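4.2 Workspace and camera views

Both grippers were tried on the same drink-making task, with the Cleteck fingers fitted first and the Suda fingers second. The two arms face each other across a bench covered in brown paper. Blue tape divides the paper into a grid, and the start position of every object was set by grid cell. Figure 3 gives the fixed view (a) and the head view (b). The teach pendants stayed on the side desk, within reach of the operator. 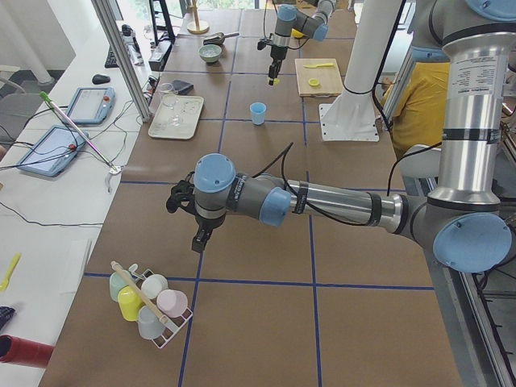 4.3 Handling of thin and soft items

We logged 2,235 grasp attempts, of which 1,109 used the Suda fingers. Cups gave little trouble with either set. Lemon slices were harder. A slice lying flat on the cutting board offers only a low rim to close on, and the Cleteck fingers often pushed it along the wood. Once lifted, the slice has to be held upright beside the light blue cup, as in Figure 3(b), before the arm moves across. The head view shows the rim of the cup well at this point – the fixed view was less useful for judging the gap.

Figure 3(b). Head view, with a lemon slice held in the gripper to the right of the cup.

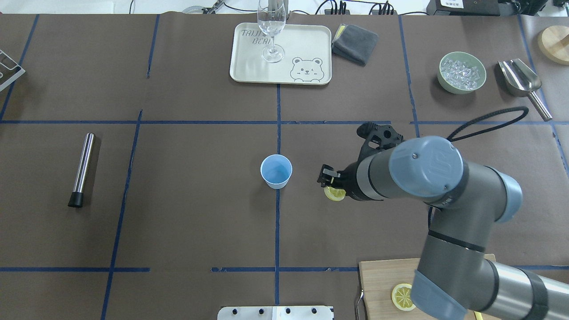
4.4 Controller settings

The Urquijo controller was run with the closing force limited to 8 N for all items. Raising the limit by 2 N tore the slices more often and did not reduce drops.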